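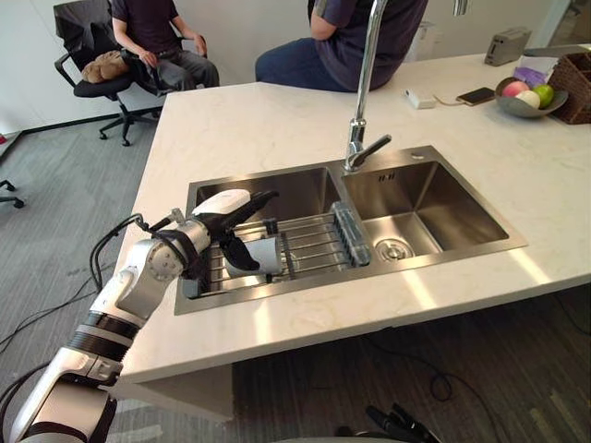

Extended health: physio claim knocked back because the clinic is "out of network"

Posted by maplegrumble

My employer moved us from Clorell to Plurnance in May, and the welcome booklet promised "seamless continuity of care". My physio clinic, Mestetti, was covered at 80 per cent under the old plan. Now it's 50, and the second claim was refused outright because I hadn't named a coordinating provider. I have a family doctor. I assumed she was coordinating me. Do I appeal, or switch clinics and start my knee's life story over from the beginning?

northshore_claims

Appeal first. Most group plans have a transition clause for treatment already under way when the carrier changes. Look under "continuing treatment" – ours was on page 48, after the dental tables. Send them:
the referral, dated before the changeover
your last 2 statements from the old carrier
a short note from the clinic saying how many visits are left
Ask for the decision in writing. The coordinating provider is usually one form, and your doctor's office can fax it. Yes, fax.

toque_and_dagger

Switch. I spent five months appealing and my shoulder healed out of spite.

hallwaymedicine

Check whether Mestetti has joined the Mahasneh network, as Plurnance honours those rates on some plans. The online directory is no help – it still lists my dentist, who retired. Phone the clinic's billing desk before 10 a.m. and ask them.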